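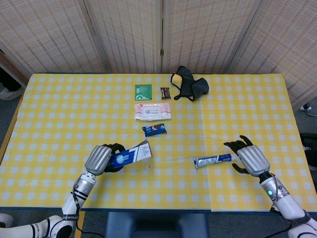 Both arms over the table: carton in the left hand, right hand open beside the tube.

Feb 26, 2025
By the Kila build group, Nutuvside shared workshop

Progress note to Rokton small grants, second of 3

Short one this time, bench is booked again tonight. Spend to date is 2913, receipts went over seperately. No change to the total asked for.

Where we are. Both arms are up and taking commands from the same machine, which was the main promise for this stage. Left hand grips and holds a light carton at an angle. Right hand opens wide enough for a tube lying flat. Picking the tube up is the current job. Fingers go either side of it fine, then the thumb comes in late and pushes it along the cloth. Timing problem we think, not strength. Two of us disagree on this and will try it both ways.

Test items. Kept to ordinary shop stuff as agreed: toothpaste, a pack of wet wipes, small wrapped snacks, a black face mask. The mask is the hard one. Soft, crumples, ear loops go anywhere. Not planning to score it before April.

Table. The checked cloth stays for now. You asked last time about a plain one. The squares give the vision code some trouble and we'd rather find that out early, kitchens have patterned cloths. Folding screen behind has helped a lot with people walking past at the back. Worth every penny, was second hand.

Cables. Still trailing off both arms. Clips are on order from Salinas, late. Until they come one person stands by the stop button whenever both arms are live, that's a workshop rule and we are keeping to it.

Slipped: the joint task (one hand holds the carton, other puts the tube in). Was meant to be done by now. Lost 3 weeks to a bad wrist connector on the right side, replaced under warranty so no cost to you. Wrist has been fine since but we're logging it every session.

Next:
- fix thumb timing, right hand
- carton and tube together, slow speed first
- cable clips on, then re-do the reach checks
- write up the set-up guide so other workshops can copy it, draft is at 2 pages and needs alot more

One ask. Could the last payment be moved to April to match the slipped task? Same amount, just later. Need a yes or no before we book more bench time please.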